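Prosico - Research Assistant, Online Gender Politics (fixed term)

Prosico seeks a research assistant for Wenero, a study of how anti-feminist video channels recruit and keep viewers. The post starts after the December coding round closes and runs for 8 months.

The corpus holds 505 transcripts from 165 channels. The assistant will code transcripts against the Holmgren scheme, log citations between channels, and resolve disagreements with the second coder. Coding is done in Kelleo; training takes 2 days.
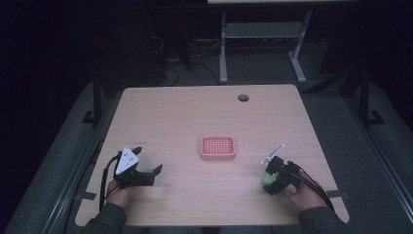 Pink tray on a wooden table.

Applicants need a degree in sociology, media studies or a related field, and experience with qualitative coding. Familiarity with the vocabulary of men's rights and pickup forums is an advantage. Much of the material is hostile in tone - applicants should read the sample transcripts before applying. Remote work is possible, except during training.

Send a resume, a one-page cover letter and one writing sample to Hedvig Brekke, project lead. Applications close December 27, 2025. Incomplete applications will not be reviewed.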